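How Pusbridge Got Its Library Back
Project report by Seul-gi Choo, 6/6/25

So I picked the town library for my local history project, mostly because my gran never stops talking about it! It shut one December and the council wanted 200 signatures before they'd even discuss opening it again. Vittoria Tedesco and her neighbours on Crenshaw Road got 1,000 — I still can't quite believe that.

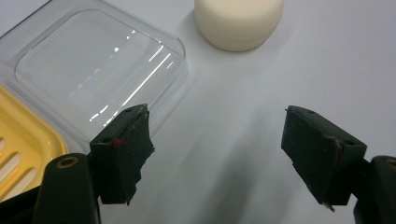
I went through the old letters with my project partner, Settimio Fontana (his handwriting is much better than mine, so he did the notes). My favourite is a very cross one about overdue fines.

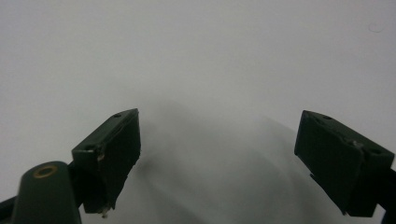 Did the library keep all its old books?
Only 100 of them, mostly local maps and parish records. The rest went to the branch in Bastemlow, and I'd like to go and look at those next.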